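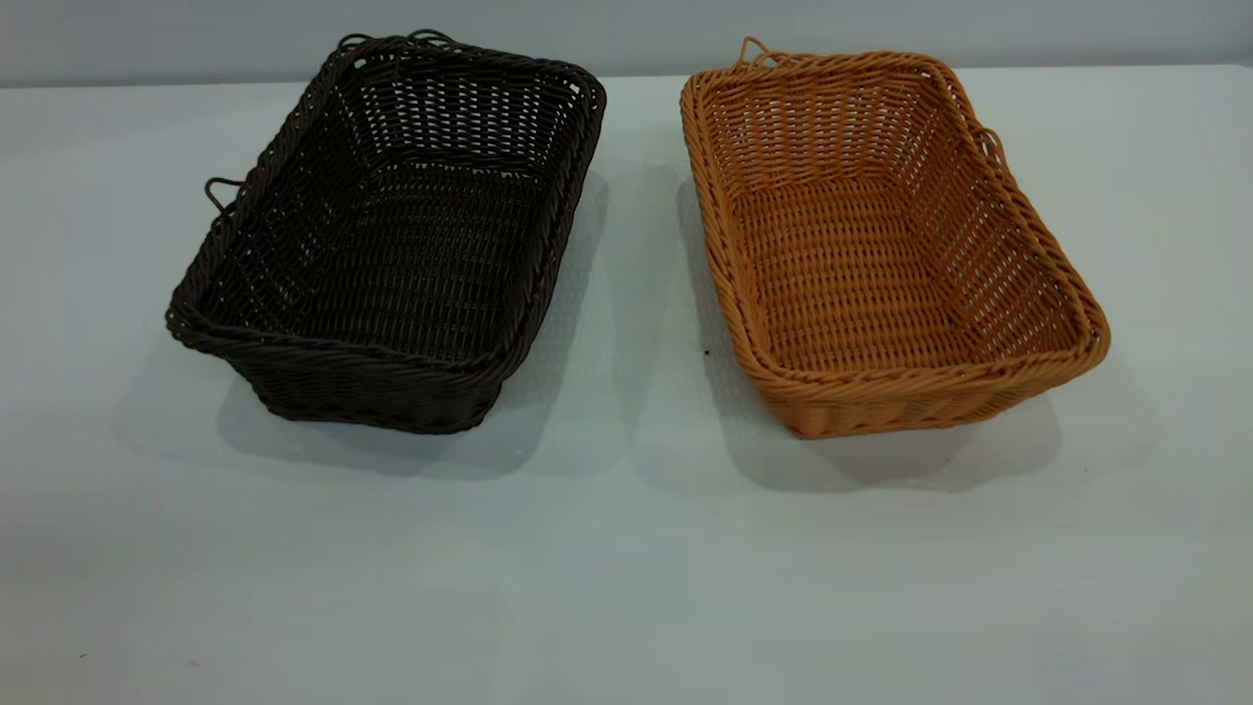

Who decides what the sorting arm does at the start of a shift?
The person at the station does, every time, using the job card on the panel. The arm has no schedule of its own and won't pick up a single item until someone on the floor has confirmed the card.

Section 5. Setting up a two-basket sorting job

We love this part of the manual, because it's where the people who used to sort by hand get to put everything they know into the machine! Yamila Zúñiga sorted returns at our Illen site for years before the Skasimska station arrived, and most of the steps below started out as her notes in the margin of the old version. Set aside 18 minutes for your first job. You'll be a lot faster by the end of the week.

Before you start

You need your badge, the job card for the shift, and two baskets of clearly different colors. Dark brown and orange-brown work very well together on a white tabletop. Two similar browns do not, and the station will ask you to swap one of them.

5.1 Preparing the table

1. Press PAUSE on the panel and wait for the amber light.
2. Wipe the tabletop with a dry cloth. A glossy top shows every crumb, and so does the station's camera.
3. Put the dark basket on the left and the orange-brown basket on the right, both toward the far side of the table. Leave the near half clear for incoming items.
4. Keep a gap between the baskets. They don't have to be parallel, and a slight angle is fine (Preben Ravn sets his at a slant on purpose, since he finds them easier to lift out that way).
5. Check that both baskets are empty.

Note: Loops and handles may stick out past the rim. The station looks for the rim and ignores the loops, so there's no need to tuck them in.

CAUTION: Never move a basket while the green light is on. Press PAUSE first, even for a tiny nudge.

5.2 Teaching the baskets

1. On the panel, choose New job, then Two baskets.
2. Tap the left basket on the screen and pick a name for it. At Illen we use "Back to shelf" for the dark one and "Needs a look" for the other.
3. Do the same for the right basket.
4. Follow each rim with your finger on the screen until the outline closes.
5. Press Confirm. Both outlines turn solid.

If an outline keeps blinking, there is usually a strong reflection on the table. Lower the blind or turn the lamp away, then repeat from step 4.

5.3 Running the first items

1. Place one item in the near half of the table and press START.
2. Watch where the arm drops it. If you agree, press Keep. If you don't, press Change and tap the right basket.
3. Repeat with 5 items, then switch to Continuous.

Please be picky here! Every Change you press is saved with the job, and the next shift gets the benefit. In our trial with 500 items, the corrections people made early on cleared up most of the odd drops with soft packaging.

Note: The weight limit is 100 items per basket for small goods or the line on the Tetteh scale, whichever comes first. The panel chimes when it's time to empty one.

5.4 What changes in your day

The reaching and dropping goes to the arm. The deciding stays with you, and there's more of it than before, as the "Needs a look" basket is now where most of your time goes. Expect to open boxes, check seams, call the store and write short comments on the card. Malte Oltmanns runs the half-hour introduction for anyone moving over from hand sorting, and you're welcome to take it twice.

Staff rotate between the station and the repair bench. Write your swap on the board before the shift, and sign out of the panel when you leave so that corrections are saved under the right badge.

5.5 Ending the job

1. Press PAUSE and wait for the amber light.
2. Empty the left basket first, then the right.
3. Press Save job and add a comment for the next person.
4. Sign out.

For panel faults, see Section 7. For changes to job cards, ask Elfriede Kleinschmidt.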